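Plirkmont Doméstico: ficha de producto
Servicio de alquiler de humanoide para tareas del hogar
Actualizado: 23/8/25

Resumen para impacientes: no, todavía no le plancha las camisas. Plirkmont se alquila por jornadas a laboratorios, escuelas técnicas y curiosos con paciencia, y lo que sigue es lo que hace hoy, medido por nosotros en nuestro piso de pruebas.

Qué hace ya
Coge objetos sueltos de una mesa y los deja en una cesta. Con fruta de plástico acierta 28 veces de cada 32. Con un rollo de cinta adhesiva, bastantes menos: le tiene manía y es mutuo. También abre y cierra cajones, siempre que el cajón colabore.

En la mesa de trabajo, el brazo llega hasta la cesta del fondo sin que haya que mover las piernas. Usamos mimbre porque cede un poco y perdona los golpes.
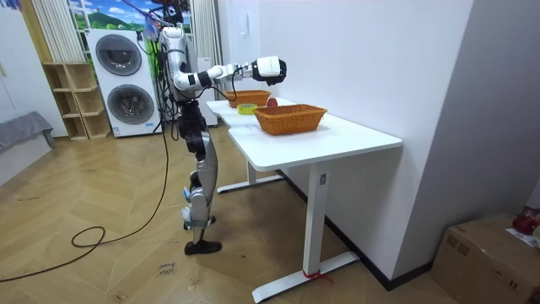
Qué no hace
Poner lavadoras. La puerta redonda la abre; distinguir un jersey de lana de una toalla ya es otra conversación. Tampoco dobla sábanas bajeras, aunque en esto queda a la altura de casi toda la plantilla.

Ritmo
Recoger una mesa con 5 objetos le lleva unos 300 segundos. Una persona sin ganas tarda menos. El módulo de agarre Bineck, previsto para septiembre, debería acortar la espera.

Incluido en el alquiler
Robot, mano de repuesto, software Perenow y un técnico que sabe dónde está la parada de emergencia. Transporte aparte.

Requisitos del espacio
Suelo liso, enchufe cerca y ninguna alfombra con flecos. Los gatos, en otra habitación.

Distribuye: Moodley. Consulte disponibilidad y fianza.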